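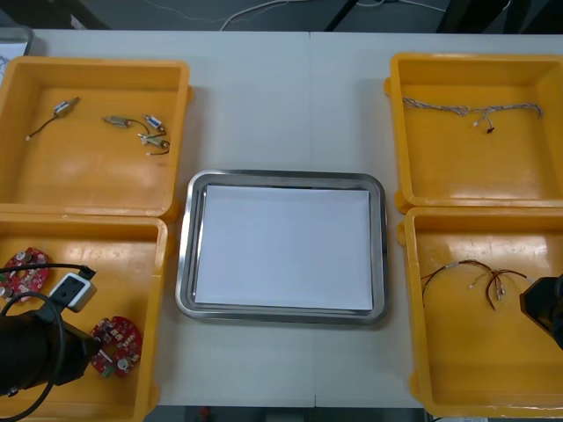 Gebrauchsanleitungen seien etwas für Leute mit zu viel Zeit, meint Traian Enache, und wer ein Gerät nicht ohne Zettel bedienen könne, der solle es im Laden stehen lassen. Er vertritt diese Ansicht seit unserer Gründung, und zwar bevorzugt beim Essen. Seine Geschirrspülmaschine läuft seit Jahren im Programm für empfindliche Gläser. Er hält sie für sparsam.

Über uns

Wakelico schreibt Gebrauchsanleitungen. Wir schreiben auch Montageanleitungen, Wartungshefte, Kurzanleitungen, Sicherheitshinweise und jene kleinen Faltblätter, die man beim Auspacken für Verpackung hält. Was wir nicht schreiben: Werbetexte. Wir haben es einmal versucht, und der Kunde war so freundlich, uns das Ergebnis nicht in Rechnung zu stellen.

Angefangen hat es am 2. März 2000 in der Küche von Alina Enache, die kurz zuvor einen Kleiderschrank gekauft hatte. Die Anleitung zum Schrank war aus einer Sprache, die sich nicht mehr ermitteln ließ, in ein Deutsch übersetzt worden, das sich nur vermuten ließ. »Befestige die Türe gegen ihren Willen« stand dort, und im nächsten Schritt: »Wiederhole mit der Schwester.« Alina schrieb das ganze Heft neu und schickte es dem Importeur, der Firma Bimport, mit einer Rechnung über 1000 Mark. Sie hatte die Summe gewählt, weil sie frech klang und gut aussah.

Bimport zahlte. Man habe den Brief, hieß es später, für eine längst vergebene Bestellung gehalten. Das Versehen wurde nie richtiggestellt und ist bis heute die Grundlage einer ausgezeichneten Geschäftsbeziehung.

Der Name Wakelico bedeutet nichts. Wir werden oft gefragt, ob er vom Wackeln kommt, was bei einer Firma mit Möbelvergangenheit naheliegt. Er stand auf einer Liste von Vorschlägen, und alle anderen waren schon vergeben oder hatten ein »Tec« am Ende.

Wer hier arbeitet

Alina Enache leitet die Firma und streicht Adverbien. Sie liest jede Anleitung, bevor sie das Haus verlässt, laut vor, auch die Tabellen. Wer im Nebenzimmer telefoniert, muss damit rechnen, dass am anderen Ende jemand die zulässigen Betriebstemperaturen eines Heizlüfters mithört. Mit Traian ist sie verwandt, sie bestreitet es auch nicht.

Mereana Cosgrove kümmert sich um die englischen Fassungen. Sie ist der Meinung, dass man einen deutschen Warnhinweis nicht übersetzen kann, man könne ihn nur beruhigen. Aus »Unbedingt beachten, andernfalls Lebensgefahr!« wird bei ihr ein Satz, den man zu Ende lesen kann, ohne sich hinzusetzen. Die Lebensgefahr bleibt natürlich drin.

Cosmin Vasiliu macht Satz und Zeichnungen. Seine Explosionszeichnungen haben Kunden schon gerahmt, darunter einer, der die Rechnung für dieselbe Zeichnung bis heute prüft. Cosmin hat eine Abneigung gegen gezeichnete Hände, und wenn Sie in einem unserer Hefte trotzdem eine finden, hat er dafür einen schlechten Nachmittag gehabt.

Aniela Wilczyńska ist für Terminologie zuständig. Das heißt: Sie sorgt dafür, dass ein Hebel von der ersten bis zur letzten Seite Hebel heißt und nicht zwischendurch Griff, Bügel, Schalthebel oder Betätigungselement. Ihre Wortliste wird in der Firma gefürchtet und bei den Kunden gern kopiert. Mit dem Wort »Betätigungselement« hat sie eine Vorgeschichte, über die sie nicht spricht.

Traian Enache gehört nicht zur Firma. Er ist unser Testleser. Wir geben ihm ein Gerät und eine Anleitung, er legt die Anleitung weg und macht alles falsch, was man falsch machen kann. Danach wissen wir, was auf die erste Seite gehört.

Wie wir arbeiten

Ein Auftrag beginnt meistens damit, dass uns jemand mitteilt, das Gerät erkläre sich eigentlich von selbst, man brauche das Heft nur wegen der Vorschriften und am besten bis nächste Woche. Wir nicken dann. Geräte, die sich von selbst erklären, erkennt man daran, dass die Hotline besetzt ist.

Als Nächstes lassen wir uns das Gerät schicken. Eine Beschreibung des Geräts genügt uns nicht, auch keine Zeichnung aus der Konstruktion und schon gar nicht die Anleitung des Vorgängermodells mit dem Vermerk »bis auf Kleinigkeiten identisch«. Zu den Kleinigkeiten gehörte einmal die Seite, auf der das Wasser herauskommt.

Dann packen wir aus, bauen auf und schreiben mit, was wir tun. In dieser Phase sind unsere Texte unbrauchbar, aber aufrichtig. Erst wenn wir das Gerät verstanden haben, fangen wir von vorn an, und das Schwierige an der Arbeit besteht darin, wieder so unwissend zu schreiben, wie man beim Auspacken war. Manche von uns können das besser als andere. Wir nennen keine Namen, er sitzt beim Satz.

Ein paar Hausregeln, die neue Kollegen am ersten Tag bekommen und am zweiten vergessen haben:

Ein Schritt, ein Satz. Wenn im Satz ein »und« steht, sind es vermutlich zwei Schritte.

Was zuerst getan werden muss, steht zuerst da. »Bohren Sie das Loch, nachdem Sie die Stromleitung geprüft haben« ist grammatisch in Ordnung und trotzdem eine Falle.

»Gegebenenfalls« wird gestrichen. Entweder wissen wir, wann der Fall gegeben ist, oder wir rufen an und fragen.

Keine Glückwünsche zum Kauf. Der Mensch hat Geld ausgegeben und will wissen, wo der Schalter ist.

»Einfach« ist verboten, ebenso »bequem« und »mühelos«. Wer gerade auf dem Boden sitzt und eine Schraube übrig hat, möchte solche Wörter nicht lesen.

Warnhinweise stehen vor der Handlung, vor der sie warnen. Man sollte meinen, das verstehe sich. Schauen Sie bei Gelegenheit in die Anleitung Ihres Dampfkochtopfs.

Was wir gemacht haben

Unser umfangreichstes Werk hat 1204 Seiten und beschreibt eine Verpackungsanlage der Firma Larmont. Es wird in einem Stahlschrank neben der Anlage aufbewahrt, und soweit wir wissen, hat der Schrank bisher mehr Wartung erfahren als das Buch. Wir sind trotzdem stolz darauf. Das Stichwortverzeichnis stammt von Aniela und ist nach Ansicht aller Beteiligten der spannendste Teil: Wer unter »Not-Halt« nachschlägt, wird nicht erst zu »Halt, Not-« geschickt.

Unser kürzestes Werk ist die Anleitung für einen Türstopper und besteht aus einer Zeichnung. Die Abstimmung mit dem Kunden dauerte von Mai bis in den Winter, da man sich über die Tür nicht einigen konnte.

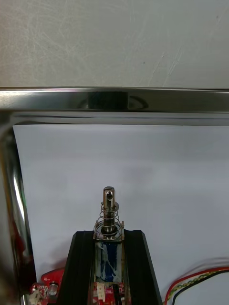
Dazwischen liegt so ziemlich alles, was einen Stecker, einen Deckel oder eine Garantie hat. Für Nkosi betreuen wir seit Jahren die Gartengeräte, vom Häcksler bis zur Teichpumpe. Der Häcksler hat uns gelehrt, was eine gute Warnung ist. In der alten Fassung standen acht Warnungen auf der ersten Seite, eine düsterer als die andere, und mittendrin der Hinweis, dass man das Gerät nicht als Sitzgelegenheit benutzen solle. Wir haben umgestellt und gekürzt. Was den Finger kostet, steht jetzt oben. Die Sitzgelegenheit ist nach hinten gewandert, ganz weglassen durften wir sie nicht. Es muss da einen Vorfall gegeben haben.

Nkosi verdanken wir auch unseren einzigen Leserbrief. Eine Dame aus dem Norden schrieb, sie habe die Anleitung zur Teichpumpe an einem Regentag ganz durchgelesen und sei angenehm überrascht gewesen, den Schluss habe sie allerdings kommen sehen. Der Schluss behandelt die Entsorgung. Der Brief hängt neben der Kaffeemaschine, deren Anleitung übrigens verschwunden ist. Seither entkalkt sie jeder nach eigener Überlieferung.

Was wir nicht können

Wir können aus einem schlechten Gerät kein gutes machen. Das klingt selbstverständlich, wird aber regelmäßig angefragt. Wenn zwei Tasten gleich aussehen und Gegenteiliges bewirken, schreiben wir das hin, und manchmal ruft danach die Entwicklung an und ist verstimmt. In den besseren Fällen ändert sie die Tasten. Larmont hat das einmal getan und uns anschließend gebeten, die drei Seiten über die Verwechslungsgefahr zu streichen, was uns Honorar gekostet und sehr gefreut hat.

Wir können auch nicht alle Sprachen. Deutsch und Englisch machen wir selbst, Polnisch und Rumänisch ebenfalls, aus naheliegenden Gründen. Für alles Weitere arbeiten wir mit Übersetzerinnen und Übersetzern, die wir kennen und die ihrerseits das Recht haben, uns zurückzufragen, was ein Satz heißen soll. Sie machen davon Gebrauch. Etliche unserer besten deutschen Sätze sind entstanden, weil jemand in einem anderen Land den ersten nicht verstanden hat — und beim zweiten Hinsehen verstanden wir ihn auch nicht mehr.

Und schnell sind wir nur mäßig. Wer die Anleitung bestellt, wenn die Kartons schon zugeklebt werden, bekommt von uns eine höfliche Absage und die Nummer eines Büros, das mutiger ist.

Mitarbeiten

Wir suchen gelegentlich Verstärkung. Eine bestimmte Ausbildung verlangen wir nicht. Bei uns haben sich schon Leute aus dem Maschinenbau, der Germanistik und der Gastronomie bewährt, Letztere vor allem, weil sie Anweisungen unter Zeitdruck kennen. Schicken Sie uns bitte kein Motivationsschreiben. Schreiben Sie uns stattdessen auf einer Seite, wie man ein Spannbettlaken zusammenlegt. Wir legen dann danach eines zusammen, und wenn es hinterher im Schrank liegt und die Tür zugeht, laden wir Sie ein.

Die Aufgabe hat schon zu Beschwerden geführt. Ein Bewerber teilte mit, das Zusammenlegen eines Spannbettlakens sei grundsätzlich nicht möglich, und legte eine Begründung bei, sauber gegliedert, mit durchgehender Terminologie. Aniela wollte ihn sofort haben. Er hatte inzwischen leider anderswo unterschrieben.

Praktika gibt es auch, bezahlt. Praktikanten schreiben bei uns ab der ersten Woche richtige Texte und müssen keinen Kaffee kochen, schon wegen der Sache mit dem Entkalken.

Kontakt

Sie erreichen uns telefonisch am Vormittag und schriftlich immer. Nennen Sie uns bitte das Gerät, die Zielsprachen und den Termin, und zwar den echten. Wenn Sie schon eine Anleitung haben, mit der Sie unzufrieden sind, schicken Sie sie mit. Wir sammeln so etwas. Die Kleiderschrankanleitung von Bimport hängt bei Alina im Büro, auf Wunsch liest sie daraus vor.

Fragen zur Bedienung Ihres Geräts beantworten wir nicht, dafür gibt es den Hersteller. Ausgenommen ist Traian, der ruft trotzdem an.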